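Pre-run checklist, two-arm cell, gripper comparison
Site: Valtitine bench 18 April 2019
Grippers on test: Grullitz (right arm), Cetano (left arm)

1. E-stop reachable from both sides of the table: OK
I had to move my chair to get to it, so the chair has a new spot now!

2. Finger pads seated, screws snug: OK, with a note
One Cetano pad had a bit of wiggle (I could feel it more than see it). Quarter turn and it was fine. Recheck at 400 cycles.

3. Cables clear through full reach: WATCH
Nothing snags at 100 mm/s, but I'm not crazy about the loops near the elbow. More ties, please, before we go any faster.

4. Grip force limit set in the Zarei controller: OK
Same limit on both sides, otherwise the comparison is junk. I read it back twice.
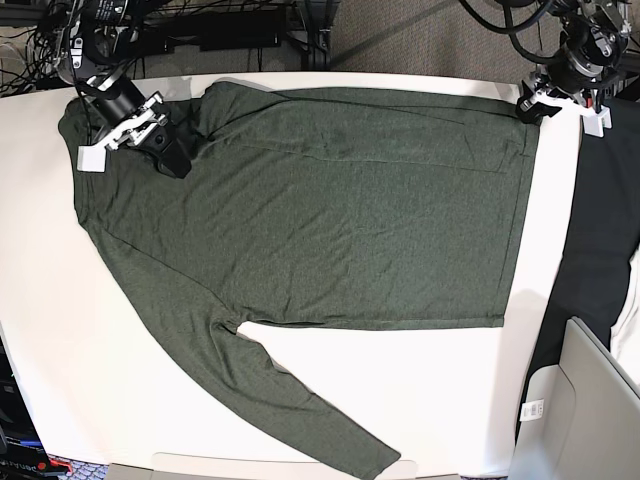

5. Pinch and hold on knit fabric: OK / RETEST
The Grullitz is the one I'd pick for thick spots like collars. The Cetano does nicely on a single hem, but I want to try it on something slippery too – knits are pretty forgiving.

6. Cycle counter logged: 1651 on the Grullitz, pads due at 3000

7. Table clamps tight: OK

Open items: cable ties, Cetano pad, slippery fabric test. Next full check in May.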